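Bratstead Community Hall - folding bleacher and stage inspection
Checklist with comments, May

1. Paperwork
Last certificate seen: no. I was shown a photocopy of a cover letter from Isetti that mentions a certificate. A letter is no use to me. Marked OPEN.

2. Load plate
Plate reads 300 persons. The hire leaflet says 304. Somebody may have added a row of chairs and called it capacity. Use the plate until the maker puts another figure in writing.

3. Frame and welds
Pass, with a grumble. Fresh gray paint on the lower braces of bay 2. Paint hides cracks very well, and I'd like to know why only that bay got it. Scrape back two joints before the next hire.

4. Fasteners
Fail. The drawing (Prothero, sheet 118) asks for one type of bolt with a locking nut at every brace. The hall says all fixings were "replaced like for like" last season. I doubt it. Wing nuts have no business on anything people stand on, and mixed finishes usually mean mixed grades until proved otherwise.

Spares should be sorted by size and grade, in labeled tubs. Black bolts and silver bolts tipped out together on a cloth tell me nothing about which ones are fit for a brace.
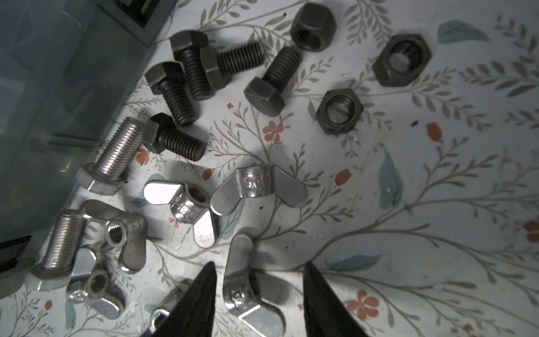

5. Decking
Pass. Two boards lift slightly at the stage left corner. Screw down and recheck.

6. Handrails
Fail. End rail on the top row moves when leaned on. I was told it has "always done that" - not a comfort. Keep the top row closed.

7. Wheels and locks
Pass on three sides. The rear lock needs a kick to engage, so call that side a fail.

8. Exits and lighting
Pass. Signs lit, doors open fully. The log claims a monthly test, all entries in the same pen and the same neat hand. Draw your own conclusions.

9. Follow-up
Job number 3691. Bernar quoted for new rails only. Ask them to price the fasteners as well, and get the grade in writing. Items 1, 4, 6 and 7 to be cleared before the bleachers are used again.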